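Large format floor tile, thin gray grout lines - seal, haze or leave alone?
Flooring and Tile > Grout and Sealers

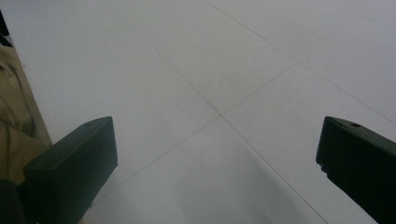 Kitchen floor, looking down at one of the places where the seams cross.

gridline_tom
Joined: March
Posts: 11

Moved into a house in Herkdale with this tile through the kitchen and hallway. Large squares, very light gray-white, smooth, gray grout, thin joints. No paperwork from the previous owner apart from one leftover carton in the garage with "Karimi" on the label and no product line or batch that I can read.

Two questions.

1. The surface has a faint sheen. I can't tell if that is the tile's own finish or a film left over from installation or from floor cleaner. In strong light the floor looks washed out and slightly blue. After mopping it dries with faint arcs that follow the mop.

2. The grout is even in color now and I would like to keep it that way. Does a joint this narrow benefit from a penetrating sealer, or is that wasted money?

Current routine is a flat mop, warm water and a capful of Ivov neutral floor wash. No vinegar, no steam.

setting_bed
Posts: 2,140

Identify the tile before you put anything on it. If it's porcelain, the body absorbs next to nothing and sealer on the face will sit there and streak. If it's a glazed ceramic, same answer for the face. If it's a honed stone, different discussion, but that doesn't look like stone to me.

Take a piece out of the carton and look at the broken or cut edge. Color the same all the way through is probably porcelain. A thin glaze layer over a red or tan body is ceramic. Put a few drops of water on the unglazed back and wait ten minutes. If the drops are still standing, it's dense.

On the arcs: that is residue until proven otherwise. A capful in how much water?

gridline_tom

Capful in a half-filled bucket, so stronger than the bottle says. The bottle wants a capful to a full one.

Checked the carton. Cut edge is the same pale gray from face to back. Water stood on the back for the full ten minutes with no dark spot under it.

setting_bed
Posts: 2,140

Porcelain then, near enough. Leave the face alone. Halve the cleaner, follow with a plain water pass, change the water when you get to the hallway.

wet_saw_widow

I would go further and skip the floor wash for a few weeks. Neutral cleaners still leave surfactant behind if you overdose them, and on a pale floor with a slight sheen you see it sooner than on anything matte. Plain warm water and a microfiber pad, dried with a second pad. If the arcs fade over several washes, you have your answer on question 1.

If they don't fade, you may have grout haze from the install. Then you want a haze remover, tested on the spare tile first and then under the fridge.

karst_floorworks

Disagree with jumping to haze remover. Most of the ones sold retail are acidic, and cement grout does not like acid. You clean up the tile and lighten the joints in the same pass, and then you have blotchy grout that used to be uniform. The joints in that photo are straight and evenly colored. That is the part of this floor I would protect.

Start with an alkaline degreaser, diluted. A kitchen floor has cooking film on it regardless of how clean it looks. Five minutes dwell, agitate with a white pad, pick up, rinse twice. Only go to acid if that does nothing.

wet_saw_widow

I said test it on the spare first. Sulfamic at label dilution, joints pre-wetted, short dwell, rinse. I have done it on plenty of cement grout without color loss. The trouble comes when people apply it to dry joints and go have lunch.

karst_floorworks

The spare tile has no grout around it, so it tells you about the face and nothing about the joint. Under the fridge is the test that counts. Agreed on pre-wetting.

hallway_metric
Posts: 63

On question 2. Narrow joints have very little exposed grout, but the grout that is there takes the same dirt. Ours is a similar layout in a rental in Lallthorpe, pale tile, gray joints. We sealed the kitchen and left the hallway bare to save a bottle. After two years the hallway joints by the front door were visibly darker and the kitchen ones were not. Not a controlled test, the door gets more dirt. I would still seal.

Method: small foam brush or a bottle with a roller tip, run the joint, wait per label, wipe the tile face before it sets. The wipe is the step that matters on a smooth tile. Dried sealer on porcelain looks exactly like the film you are trying to get rid of.

setting_bed
Posts: 2,140

First find out if it's cement grout at all. Drip water on a joint. Darkens within a few minutes: cement, unsealed. Doesn't darken: already sealed, or epoxy. Sealing epoxy does nothing except leave a mess.

Test several spots. People seal in front of the sink and give up halfway down the hall.

gridline_tom

Drip test done in five spots. Three in the kitchen, no change. Two in the hallway, both went dark and dried back to the original gray by 4 p.m.

So the kitchen is either sealed or a different grout. Color matches as far as I can see in daylight.

setting_bed
Posts: 2,140

Same grout, kitchen sealed, is my guess. Seal the hallway joints, retest the kitchen next year.

wet_saw_widow

Clean before sealing or you lock in whatever is in there. Let it dry overnight at minimum.

gridline_tom

Plan: plain water only for now, degreaser on one kitchen section if the arcs stay, hallway joints cleaned, dried and sealed. No acid for the time being.

Update on the arcs: three washes with water and the second dry pad. Fainter by the sink. No difference I can see near the back door.

karst_floorworks

Back door will have more buildup. Try the degreaser there first and keep it to a couple of tiles so you have something to compare against. Which pad are you using, looped or cut pile?

gridline_tom

Looped. Have a cut pile one on order.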